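**De:** Zuweira Yakubu
**Para:** lista Prurton-taller
**Fecha:** 2020-04-18
**Asunto:** Re: Cajas de pulsadores, marco y panel verde

Hola:

Contesto por partes al mensaje de Mansa.

> Zuweira, tengo pendiente cerrar la mesa de Fekville y me faltan tres cosas. Primero, qué pulsadores van al final, porque en el inventario solo pone "cajas, varias". Segundo, si el panel verde brilla tanto como dice Nkrumah. Y tercero, el marco: ¿se lee lo que lleva impreso o hay que rehacerlo?
>
> Mansa Bawa

Los pulsadores. Hay cajas blancas y también una amarilla. De las blancas, la que más me gusta para el centro es la del botón verde enrasado con aro cromado. La roja de seta sobresale bastante y la pondría atrás, donde no la golpee nadie al apoyar el brazo. La amarilla lleva un botón verde mucho más ancho, mate, y se encuentra sin mirar.
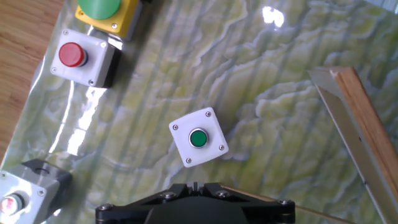
Cajas de pulsadores sobre el panel verde: la del botón verde enrasado y, detrás, la roja y la amarilla.

En el inventario las apuntaría por color de caja y tipo de botón. "Caja blanca, pulsador verde enrasado" se entiende sin más. Comfort propuso usar los códigos de Gajewski, pero la hoja que tenemos es de enero y le faltan líneas, así que yo esperaría a la nueva.

Segundo punto, el panel. Nkrumah tiene razón, brilla. Las luces del techo se reflejan en él como manchas blancas, y según dónde se ponga uno molestan más o menos. El veteado verde y crema me parece bien. Si alguien quiere probar otra cosa, en el estante 11 hay un rollo de tela gris que quedó de Flurkisura - no la he medido.
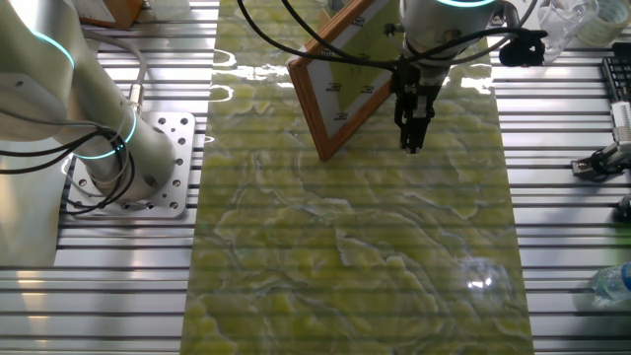 También habría que decidir si el panel se queda a lo largo, como ahora, con los perfiles de aluminio a la vista por los dos lados. Yo lo dejaría así. Si lo giramos, perdemos las ranuras de ambos lados y luego no hay dónde fijar nada.

Tercero, el marco. Es el de madera tirando a naranja. Lo que más lo perjudica es el fondo tan vivo del panel.
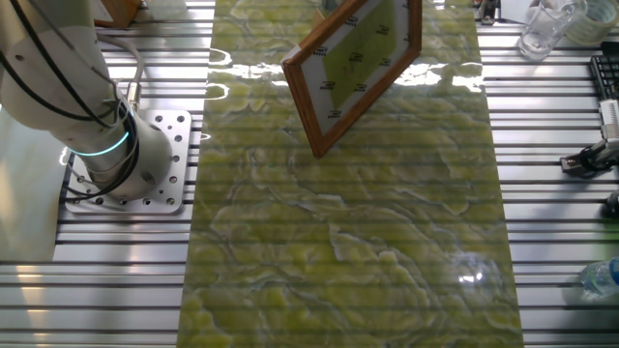

El marco de madera, inclinado sobre el panel.

Los rótulos son pequeños. El fondo es blanco con texto negro en filas, y en el centro hay un recuadro verde amarillento que también lleva marcas impresas. A la distancia de un visitante no creo que se lean. Philomena puede reimprimir el fondo con la letra 2 puntos más grande y conservar la moldura. El pedido sería el 334, el mismo de las etiquetas, para no abrir otro.
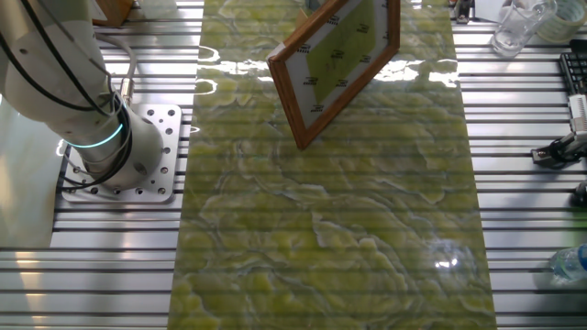

El marco con el fondo actual: filas de rótulos negros y recuadro central verde amarillento.

Si se reimprime, pediría que el recuadro central fuera de otro color. Con el panel debajo, los dos verdes se confunden un poco.

Lo que necesito de vosotros:

- Mansa: el sí o el no a los nombres del inventario.
- Philomena: cuánto tardas con el fondo nuevo. Contaba con 5 días.
- Nkrumah: si prefieres la tela, dímelo antes de que embale el panel.

Un saludo,
Zuweira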